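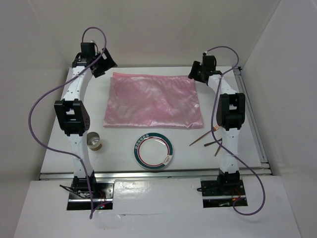

Pink satin on the worktable.

Gatumlow Sewing and Mending Program
Progress report to the Issa Fund
August 11, 2022
Prepared by Maya Sayegh

Classes
The evening class is full and has a waiting list. Most students came in able to sew on a button and not much else. They are now hemming pants and putting in zippers. We moved the zipper lesson ahead of the pocket lesson because people kept bringing in broken zippers from home, and the class went better for it. Two students dropped out in the spring when their work shifts changed. Both have asked for a place in September.

Repair table
The monthly repair table at the Gallau Street library has taken in more than 400 items since the grant began. Coats and school uniforms make up most of it. We turn away leather and anything that needs a heavy machine. The library has asked us to finish by six, so the last sign-up is now an hour earlier.

Equipment
We bought 6 sewing machines, all used and serviced before delivery. One has had trouble with its foot pedal and is back at the shop under warranty. The ironing boards in the original budget were donated, and with your approval in May we put that money toward thread, needles and lining fabric.

Spending
We have spent $3,133 of the supplies line. Rent is on budget. Printing went over because the first set of flyers had the wrong room number and had to be redone.

Problems
The room at the Drimeo building is too hot in the afternoon. The landlord has promised a second fan and it hasn't come. Saturday sessions will start in the morning until the weather cools down.

Next period
The fall class opens in September with formal wear alterations as a new unit, covering slippery fabrics, narrow hems and taking in a waist. We still need a second instructor for it. Receipts and sign-in sheets are attached separately.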